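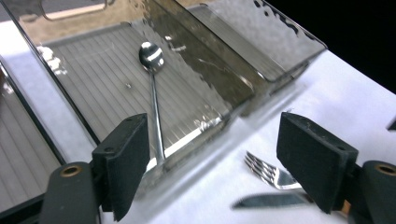 Ibsa Ayele holds that a cutlery tray should be judged with the drawer open and the eyes shut: if a hand can find a spoon without looking, the tray is doing its job. It is a fine test for one of the most useful things in any kitchen, and one that gets surprisingly little attention!

Cutlery tray

A cutlery tray (also cutlery insert, drawer tidy or, in older shop lists, knife box) is an open, shallow container split into compartments for table knives, forks and spoons. It may sit inside a drawer, stand on a worktop or be carried to the table.

Layout

Most trays have long compartments running side by side, and many add a short one across the front for teaspoons. Simpler trays have just two, one wide and one narrow, with a single divider between them. The wide side suits spoons and forks, whose bowls and heads take up room, while the narrow side is a natural home for knives, or for chopsticks, skewers and the odd straw.

The height of the divider matters more than people expect. A low one lets handles ride over into the next compartment every time the drawer is shut with a bump. A tall one keeps everything in its lane, though it can make a very narrow compartment awkward for large fingers.

Materials

Wood is the traditional choice and still a lovely one, warm to the touch and quiet when a fork is dropped in. Wire mesh lets crumbs fall through (into the drawer, alas). Acrylic comes clear or tinted, and the smoky grey sort looks splendid with stainless steel, which picks up every scrap of light and throws it back through the walls. Dimpled or "hammered" sides are a popular finish, borrowed from beaten metalware and old glass, and they are good at hiding fingerprints. A ribbed floor gives a tray a pleasing stripe and lifts the cutlery a hair off the base.

Sizes

Drawer inserts are sold by their outside measurements. The Treslow two-part tray, a favourite in small flats, is 244 mm wide and 46 mm deep. The Roment extending tray opens out to 548 mm and has 9 compartments at full stretch. It pays to measure the inside of the drawer at the bottom, where the sides of some older units close in a little.

Care

Acrylic should be washed by hand in warm soapy water and dried with a soft cloth. Scouring pads leave a haze that never quite comes out. Ribs and dimples hold on to crumbs, and an old soft toothbrush run along the grooves clears them beautifully. Wooden trays want only a damp cloth and a good airing before the cutlery goes back.

Arrangement

Handles towards the front is the usual rule, with all the spoons nested the same way up. Some households do the opposite so that they can tell dessert spoons from tablespoons at a glance, and both camps are very sure of themselves.

See also: Canteen of cutlery; Drawer divider; Plate rack; Teaspoon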